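I finally caved and bought the Pusix handheld, after swearing back in November that my old console was fine. Boy, was I wrong! The screen is gorgeous, and I've already sunk more than 60 hours into Sundik (send help).

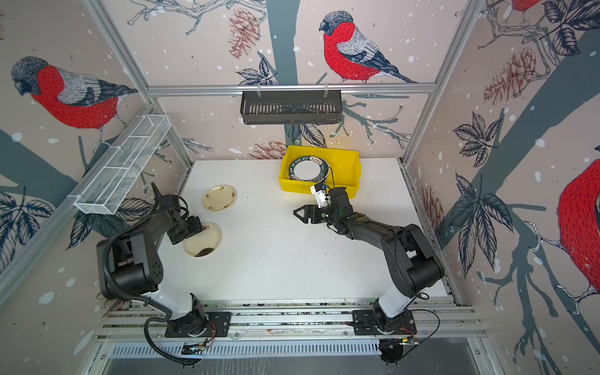
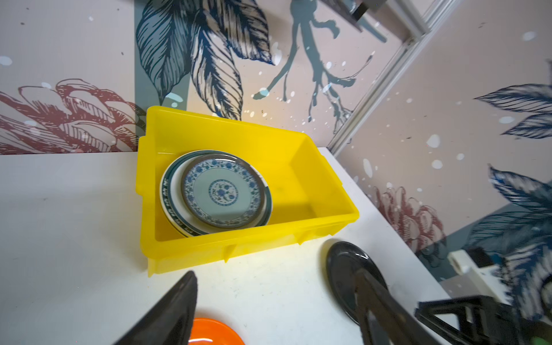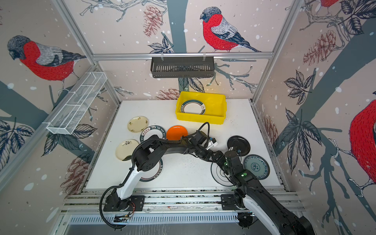
Bullfinches on the walls, first and last photos. Plates in the yellow bin, middle one.

My only gripe is the battery - it quits after 2 hours with the brightness up. I'm eyeing the Stoica dock next, but 200 bucks is a lot for a stand with a plug.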